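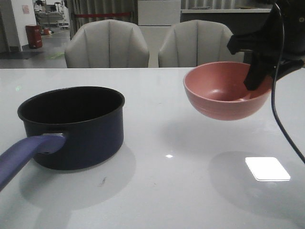 Uthai Ratanaporn thinks we should stop calling it dishes. Putting things away is a different job from washing them, he said over the bench this morning, and if we go on reporting the two together we'll fool ourselves about which one is nearly done. He'd give the putting away two more years and the washing ten. I'd be more generous on both, but he's right about the words, so from this page on it's "clearing" and "washing" in separate columns.

Notebook / Bench log / Parts / Visitors / Search

February, clearing, bowl and saucepan

Started at 9:20 with the pink bowl and the navy saucepan on the white table. Task for the day is the dull end of clearing: pick up a bowl, carry it over the table, set it down where it was asked to go. Then the same with the pan. No stacking yet, no rack, nothing inside either of them.

I love the inside grip. One finger down into the bowl and pressed to the wall near the rim, and the whole bowl comes up hanging off it. Last month I'd have sworn we had to go around the outside with something wide, and that would have meant a wider hand and another argument with the Badwood people about mounts. A person clearing a table does much the same, thumb in, fingers out, and never thinks about it. Four clean transfers in a row before the coffee was finished!

What went badly: the fifth. The bowl turned a little on the finger while traveling and the arm put it down on its edge. It rocked and settled, no harm done. Slowing the carry helped. Slowing it more didn't help any further, so I think the turn starts at the lift, when the bowl is hanging off to one side of where it's held. Next time I want to try gripping, lifting a finger's width, waiting a moment, then going.

The saucepan is the more interesting one and I keep putting it off. All of that purple handle on one side. Take it by the rim across from the handle and the handle wants to drop. Take it by the handle and the wrist has to hold up the body, and a person's wrist is so good at this that I'd forgotten it was a skill. I picked up my own pan at home last night about a dozen different ways just to see what my hand did. It choked up toward the body every time. So the plan is to grab the handle close in, near the bracket, and see if the wrist motor complains.

Glossy table: the overhead light comes back off it as a bright rectangle and the depth numbers get jumpy in that patch. I wouldn't change the table, though. Kitchens are full of shiny surfaces, and a method that only works on matte gray board won't clear anybody's supper. For now the target spots stay away from the bright area, and I've written GLARE on the to-do list in large letters so that we come back to it.

Question from the Limton side, by email: can machines do this yet or can't they? My answer, which I'll tidy up before sending:

Known bowl, known table, someone standing by: yes, and it's lovely to watch.

Unknown bowl, same table: sometimes. The Florley set has all those shapes in it and I'd like to run every one before I claim anything.

Bowl with an inch of soup left in it: no. Please don't ask for March.

A whole family table, forks under napkins, one glass balanced in another: no, and I can't wait to work on it.

On the shop floor I'd be bolder. Wattanapong has one style of tray and one height of bench, and the tray comes back to the same place all shift. That's a chore a machine could take over soon, and the operators I've talked to would be glad to hand it off. Homes are harder mostly on account of there being no same place.

Settings for whoever has the bench next: carry speed is back at the default, the slow one is saved as profile 14. Grip force I left alone. If the bowl turns on you, write down which way it turned, I forgot to and was cross with myself.

Still to do
- pause after lift, ten runs with it and ten without
- pan by the handle, close in
- GLARE
- split the old results into clearing and washing (Uthai has offered, I said yes quickly)
- ask Badwood if the narrow fingertips come in a softer rubber

Stopped at 4:40. Went back for one more at 4:45 and it set the bowl down so gently I didn't hear it land. Leaving the power off overnight.

Last updated: February

Contact the bench | Copyright the notebook's authors | Back to top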